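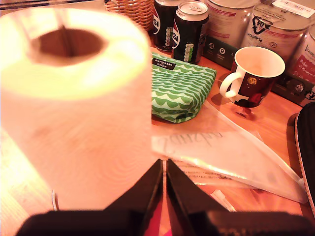 Carkness ist eine deutschsprachige Fernsehserie, die in drei Staffeln mit insgesamt 36 Episoden produziert wurde. Die Serie verbindet Elemente des Kriminalfilms mit denen der Familienchronik und spielt überwiegend in der fiktiven Hafenstadt Sunditz. Entwickelt wurde sie von der Drehbuchautorin Nadja Tanner, die Regie führten im Wechsel Lorenz Hofstetter und Thierry Pons. Produziert wurde Carkness von der Firma Codden Film.

Handlung

Im Mittelpunkt steht die Reederfamilie Morris, deren Frachtschiff Carkness auf der Fahrt nach Sunditz mit der gesamten Besatzung verschwindet. Die Versicherung verweigert die Auszahlung, und der frühere Lotse Henning Morris beginnt, die Papiere seines verstorbenen Bruders zu ordnen. Dabei stößt er auf Frachtlisten, die mit den Angaben der Hafenbehörde nicht übereinstimmen.

Die erste Staffel erzählt die Ereignisse der 300 Tage nach dem Verschwinden des Schiffes, wobei jede Episode mit der Nennung des jeweiligen Tages beginnt. Die zweite Staffel verlagert den Schwerpunkt auf die Angehörigen der Besatzung und deren Klage gegen die Reederei. In der dritten Staffel, die 1095 Tage nach dem Unglück einsetzt, wird das Wrack gefunden. Die Frage nach der Verantwortung bleibt in der letzten Episode teilweise offen.

Produktion

Tanner legte ein erstes Konzept vor, das noch als Zweiteiler angelegt war. Erst nach der Überarbeitung durch Hofstetter entstand die mehrsträngige Fassung, auf der die Serie beruht. Die Dreharbeiten zur ersten Staffel begannen im Oktober und fanden an wechselnden Orten der Ostseeküste statt. Die Innenräume des Reedereikontors wurden im Studio errichtet und für alle drei Staffeln verwendet. 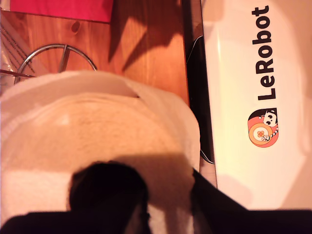 Für die Kamera war durchgehend Bernd Kleinschmidt verantwortlich. Er arbeitete in der ersten Staffel fast ausschließlich mit festen Brennweiten und verzichtete bei Nachtszenen weitgehend auf zusätzliches Licht. Ab der zweiten Staffel kamen häufiger Handkameras zum Einsatz, vor allem in den Gerichtsszenen. Die gesamte Drehzeit umfasste 254 Tage.

Die Musik komponierte Chidubem Ezeani. Das Titelthema ist für Bassklarinette und Streichquartett gesetzt und wird im Verlauf der Serie mehrfach variiert - in der Schlussepisode erklingt es erstmals ohne die Klarinettenstimme. Eine Zusammenstellung der Filmmusik erschien nach dem Ende der zweiten Staffel.

Ausstrahlung und Fassungen

Die Erstausstrahlung erfolgte jeweils in Doppelfolgen um 20.15 Uhr. Für die Wiederholung im Nachtprogramm wurde eine gekürzte Fassung der ersten Staffel hergestellt, in der die Nebenhandlung um die Hafenbehörde fehlt. Tanner äußerte sich mehrfach ablehnend zu dieser Bearbeitung. In späteren Veröffentlichungen ist ausschließlich die ungekürzte Fassung enthalten.

Rezeption

Die Kritik nahm die erste Staffel überwiegend positiv auf. Hervorgehoben wurden die zurückhaltende Erzählweise und die Besetzung der Nebenrollen. Bemängelt wurde die große Zahl der Figuren, die das Verständnis der ersten Episoden erschwere. Die zweite Staffel galt vielen Rezensenten als die geschlossenste. Über die dritte Staffel gingen die Meinungen auseinander - insbesondere der offene Schluss wurde teils als folgerichtig, teils als unbefriedigend bewertet.

Eine von Pons angeregte vierte Staffel wurde nicht verwirklicht. Teile des dafür vorgesehenen Stoffes verwendete Tanner später in dem Hörspiel Die Lotsen von Sunditz, zu dem ebenfalls Ezeani die Musik beitrug.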